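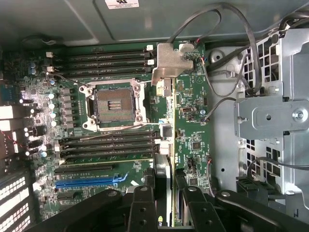 Tanard Community Orchard: progress report to the Ruddock Fund
February 22, 2019

We have planted 85 of the 143 apple trees you paid for. The rest are heeled in behind the Wonau allotments, where they look like a very tidy hedge.
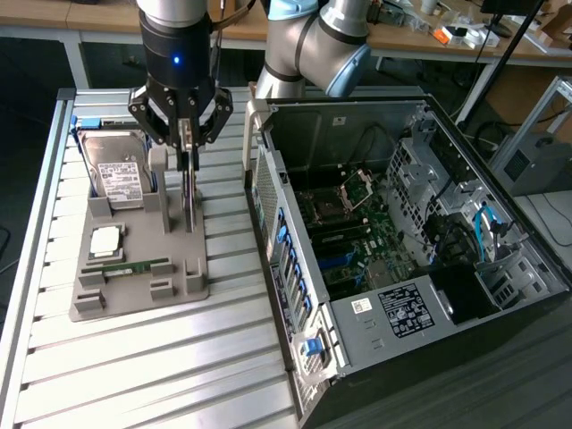
The ground froze, then flooded, and then the sheep got in. We lost 11 saplings and some goodwill. Trirkier Nurseries will replace the trees at cost.
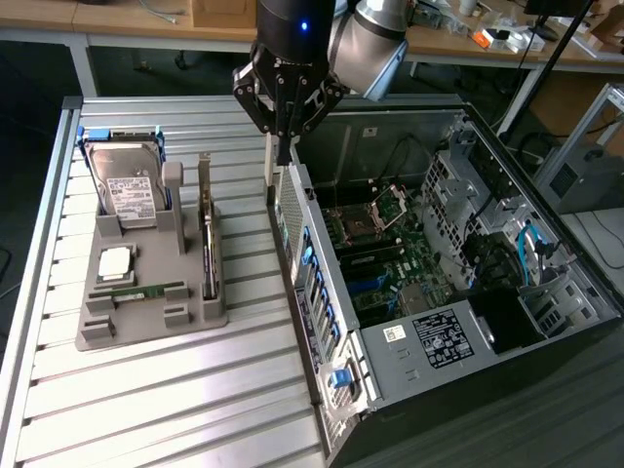
Fencing is finished on three sides. The sheep have found the fourth. We ask to move the unspent signage money to wire.

Elin Humphreys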